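Okay, a few people asked what looking after the two-arm cell really involves day to day, so here's a thread. It's mostly cables and wiping things. Sorry in advance.

The setup: two white arms, one table, a black gripper on each side. I keep it going for Skovora, three rooms down from the loading door, and the software that schedules its checks is called Plandix. Plandix nags me at 7 in the morning whether I'm awake or not.

First job of any shift is the fingertips. The little green pads get grubby fast, and a grubby pad slips (ask me about the yogurt cup, or don't). Lint-free cloth, a bit of alcohol, let them dry, look at the edges under a flashlight. If an edge is lifting I swap the pad right then.

I used to wait until the pads looked bad. Then I started writing down the cycle count every time one failed, and the last set on the left side gave up at 1,650. The right side made it to 1,713! So now both sides get fresh pads at the same time, well before that, and I sleep better.

Second job, cables. The left arm has black cable looping down below it, and that loop needs slack, but if you give it too much it swings into things. I move the arm slowly through its whole reach and watch the loop the entire time. Takes forever, very boring, has saved me at least one connector.

If you do one thing after reading this, mark your cable where it goes into the clamp. Paint pen, one stripe across both. When the stripe doesn't line up anymore, something crept. I got that trick from the manual for an old Aton palletizer, and it's the best page in the whole book.

Third job is the zero check. I bring each gripper down over the same spot on the table, measure the gap with a feeler gauge and write it in the notebook. Yes, paper. Yes, pencil. The tablet died on me twice with the numbers still in it and I hold grudges.

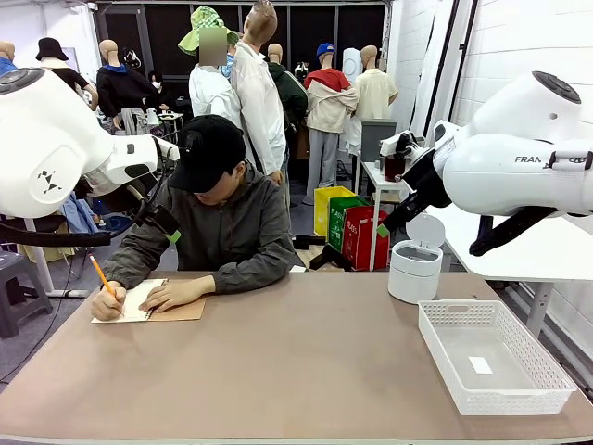
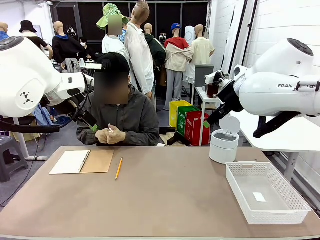
Pencil, spiral notebook, two arms. That's the table with FRAN on duty.

Somebody always asks why I don't let the controller log the gap for me. It does log one! But the controller reports where it thinks the gripper is, and the gauge tells me where it ended up. When those two disagree I want to know before lunch.

Last February they disagreed by a lot on the right side. I spent a whole afternoon redoing the calibration, and it came back wrong every single time, and wrong by a different amount, which should have been my clue. The bolts on the gripper mount had backed out. Twelve cents' worth of threadlocker would have saved me the afternoon.

So now the mount bolts are on the list too. Torque wrench, crosswise pattern, every 100 hours. Plandix lets you tie a task to run hours instead of calendar days and I wish I'd found that setting earlier, it's buried under about four menus.

Spares I keep in the drawer: fingertip pads (a full bag), mount bolts, one gripper cable, cable ties in two widths, the paint pen, a second paint pen for when the first one walks off. The gripper cable comes from Rätsep and takes 12 working days to arrive, so the moment I use one I order another.

Things I've stopped doing: blowing dust out of the joints with compressed air. It just goes deeper in. Vacuum with a soft brush, go around each cap, finish with a dry cloth. White casings show every fingerprint, by the way. Whoever picked glossy has never had to clean one.

End of shift: park both arms, power down at the cabinet, hands around the cable loop once more to feel for nicks, close the notebook. Then I tick the boxes in Plandix so it leaves me alone until 7.

Next thread is going to be about the gripper jaws and the weird click the left one makes when it's cold in here. If yours clicks too, tell me what you've tried, I'm collecting theories.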